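About Pungate

Pungate sets up, looks after and repairs two-armed robots for firms and colleges that own one or two of them and have no technician of their own. We work from a single workshop and have 14 machines under contract.

The company was started by Benedetta Bellini and Lingyun Cai, who had both worked on packing lines at Bellirero. Benedetta runs the workshop and does most of the mechanical repairs. Lingyun does the wiring, the controllers and the site visits. Customers speak to one of them directly when they ring.

What we do

Most of our work is the yearly service. We check each arm joint by joint for play, then go over the cables. Cables are the part that gives the most trouble. They bend every time a wrist turns, and a cable that was clipped a little too tight on the first day will fail long before the motor does. We leave a loop of slack at each hand and check it with the arm at full reach and again folded right in.

Hands come next. Fingers are taken off, cleaned, inspected for bent parts and put back to a set torque. We keep spares for the Toma hand on the shelf and order the rest through Plalimport, usually within 30 days.

After that the two arms are lined up to the table. If the table has been moved, even by a little, this has to be done again, and we ask customers to tell us before they shift anything. Lingyun has a printed sheet for marking the table legs on the floor — ask for one.

How we check a machine

No robot is handed back on the strength of a software test alone. Each one works at a table with ordinary things on it. Cutlery is our usual choice for the last stage. A fork is thin, shiny and lies almost flat, so a hand that sits slightly too high will miss it. We run 40 picks with each arm and write down every miss, and the sheet goes to the customer with the invoice.
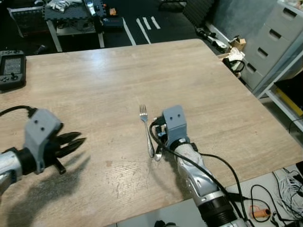
Both arms over the test table, with a fork between the hands.

Visits and bookings

We travel up to 230 miles for a service visit. Larger repairs are done at the workshop, and we can arrange collection. Bookings for June fill early, as the colleges like their machines seen to at the end of teaching.

Please have the serial number and the last service sheet to hand when you get in touch. If the machine has stopped with a fault showing, leave it as it is and note the message before switching off.

Page last updated 21/09/2025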